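Call for participants: home chores study, Plornness kitchen rooms

We are looking for people who cook, wipe, fold and tidy at home and who wouldn't mind doing a bit of it with us. Prolari has been working for a good while now on the question our relatives ask at every family dinner, which is whether a machine can do the housework yet. The short answer is some of it, slowly, and with a person standing by. The longer answer is why we'd love to meet you.

Our arms are decent at picking up a mug or shutting a drawer. Give them a toaster oven and things get harder. A knob has to be turned far enough and then let go, a door has to come down gently, and a slice of cheese on toast has to come out the same way up as it went in. Most of us learned all this by the age of ten and have never had to put it into words, so a good part of your time here would be spent showing us how you do it and grumbling (politely, or otherwise) about how the arm does it.

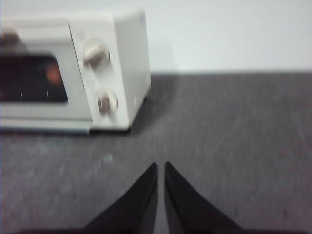

We especially want to hear from people who don't work in technology. Past participants have included a retired school cook, two shift nurses and a fellow who had never used anything but a stovetop, and he was a treat to work with. If you are left-handed, have sore wrists or use a wheelchair, please do apply. Our benches go up and down.

What's involved: 6 visits through March, each a morning or an afternoon, whichever suits you. You'll do ordinary kitchen jobs by hand, then guide the arm through the same jobs using a pair of hand controls. We'll teach you the controls over a cuppa on your first visit, and there's no rush at all. So far we have collected 3,527 tries at small kitchen chores, of which 1,140 needed a person to step in and finish, and we would dearly like to understand those better.

You'll be paid for your time at the end of each visit, with travel covered. You need to be 18 or over and comfortable with your hands and voice being recorded. Your name is kept apart from the recordings, and you can pull out whenever you like and still be paid for the visits you've done.

To put your hand up, write a few lines to Fermín Mansilla at the Prolari front desk, telling us which chore you'd most happily hand over and which one you'd never trust to a machine. Please mention any food allergies, and the best time of day to ring you.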